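Against the tidy bin

Kazimiera Sadowski argued in the August issue that short bar stock should be stored in dividers, one colour to a slot. I disagree, at least for small workshops. Dividers suit stock that is counted daily. Most offcuts and test bars are handled in mixed lots, and a divider adds a sorting step each time they go back.

An open metal bin with sloping walls does the job at lower cost. The slope brings bars back towards the floor of the bin, where they can be reached. Ours at Pullutham measures 1175 mm by 918 mm and has had no maintenance beyond sweeping. Scratches on the floor are cosmetic. Rust on a wall is a different matter and should be rubbed back early.

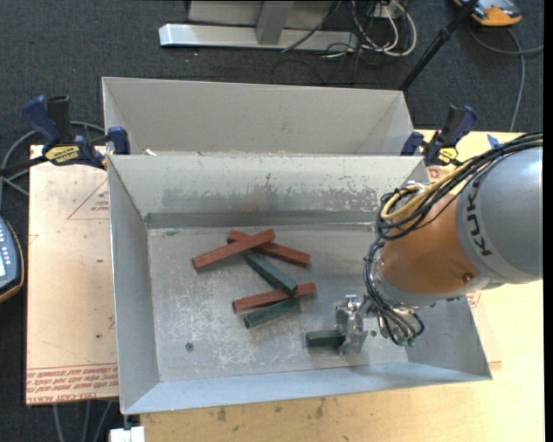
Do red and green bars need separate bins?

Only if the two colours differ in grade or length. Where colour marks nothing but the batch, one bin is enough.

Sadowski's stronger point concerns crossed bars. A bar lying over another can roll when the lower one is pulled, and long bars will trap fingers. I accept this for anything over 70 cm. For shorter pieces the remedy is to keep the layer shallow and take the top bar first. Sum-yee Hsiao has run the Clallard store on that rule for 8 years, with no dividers fitted.

The money is better spent on a second bin of the same pattern, placed beside the first.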